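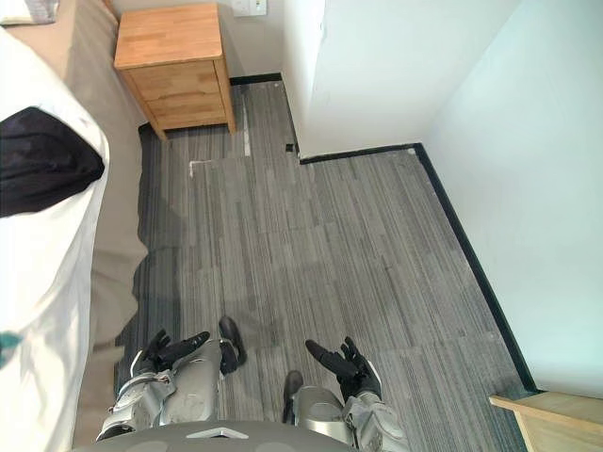 Imogen Mellor
Home Editor, Sernedley

I love a laundry day that doesn't eat the whole afternoon, and these small habits have made mine so much easier!

Sort as you undress. Two baskets in the bedroom, one for darks and one for everything else, and you'll never kneel over a giant heap again. Pick ones with holes in the sides so damp gym shirts can breathe.

Turn jeans inside out before they go in (zip them up too). Mine have kept their color for years.

For collars, rub in a drop of dish soap and set a timer for 20 minutes. So simple, and I still get a thrill every time!

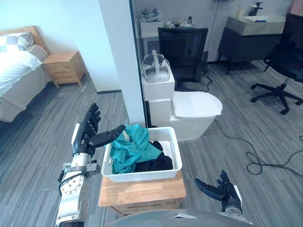

A full basket of clothing.

Shake each shirt hard before you hang it. Two good snaps and most of the wrinkles drop right out, even in February when everything dries indoors.

Socks go in a mesh bag, 16 pairs at most, or the middle ones won't rinse well. Next month: towels!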